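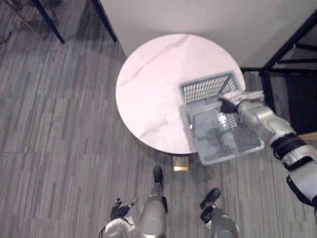 *Photo: Zunier / Plirell picture library*

## 4. Setting up the Plirell audio guide for a new exhibition

Your gallery is hung, the labels are up, and now comes the really enjoyable part: giving the rooms a voice! This section takes you from an empty tour to one that visitors can hear on their handsets. You should already have paired the docking station and created a staff login (see Section 3). The steps apply to Plirell handsets running the September software or later.

### 4.1 Before you start

Have these ready at the desk:

- the final object list, in hanging order
- your recorded commentary, one file per stop
- written transcripts for every recording
- the master handset (it has the yellow sleeve)

> **Note:** The object list often changes in the last days of an installation, when a loan arrives late or two portraits swap walls. Wait for the final version if you can. Renumbering is possible later, but you'll need to re-sync every handset.

### 4.2 Create the tour

1. Open Plirell Desk and select **Tours > New**.
2. Type the exhibition title exactly as you want visitors to see it. Long titles wrap onto a second line, so go ahead and keep that lovely subtitle.
3. Choose a tour type. **Free roam** lets visitors enter any stop number they like. **Guided path** plays stops in order and suits a show that tells a story from room to room, such as an artist's early sketches leading up to the finished canvases.
4. Set the opening and closing dates. The tour hides itself from the handset menu after closing day.
5. Select **Save draft**.

### 4.3 Add the stops

1. In your draft, select **Add stop**.
2. Enter a stop number. Plirell accepts any number up to 1154, so you can give each gallery its own range (the 300s for the upstairs rooms, for instance).
3. Drag the sound file onto the stop. A green bar shows when the upload is complete.
4. Paste the transcript into the **Read along** box. Please don't skip this one! Plenty of visitors prefer to read, and a transcript makes a noisy opening night much easier on everyone.
5. Add a **Dig deeper** layer if you have extra material. A conservator talking about what the X-rays showed, a few bars of music from the period, a letter read aloud: these are wonderful here, and visitors can choose whether to play them.
6. Repeat for each object on your list.

> **Caution:** Don't use the same stop number in 2 tours that are open on the same dates. The handset plays whichever was saved last, and your visitor could be looking at a landscape while hearing all about a teapot.

### 4.4 Set the sound level

Levels vary a lot between recordings, especially if some were made in a studio and others in a curator's office.

1. Select all the stops in the tour and choose **Even out levels**.
2. Put on the headphones supplied with the master handset.
3. Walk into the gallery and play one stop in each room. Stand where a visitor would stand, with the air handling running.
4. If a voice sounds thin or faint, open that stop and raise **Speech lift** one notch at a time. The top setting is 4, which can make the letter S sound harsh on older recordings.

### 4.5 Sync the handsets

1. Place the handsets in the docking station, screens facing you.
2. In Plirell Desk, select **Publish**, then **Sync all**.
3. Leave the handsets docked until every light turns solid white. A blinking light means the copy is still going.
4. Take one handset from each row and check that your new title appears on the menu.

> **Caution:** Never lift a handset out while its light is blinking. If it happens, dock it again and select **Repair** before you give it to a visitor.

If you use the Okoth door beacons, open **Rooms** and match each beacon to its gallery now. The handset will then show the stops for the room the visitor has just entered. It's a small touch and people love it.

### 4.6 Walk the tour

Set aside time to walk the whole exhibition with a handset, start to finish, before the doors open. Listen at an easy pace and sit on the benches. Note any stop where the commentary says "to your left" and the object is now on your right, then fix it under **Edit stop > Replace audio** and sync again.

The Gidurgate sample tour is loaded on every master handset under **Extras**. Try it for pacing ideas, particularly the way it handles a room full of small drawings with one long stop.

For visitor loans, returns and overnight charging, continue to Section 5.

*Section revised 19 May 2025*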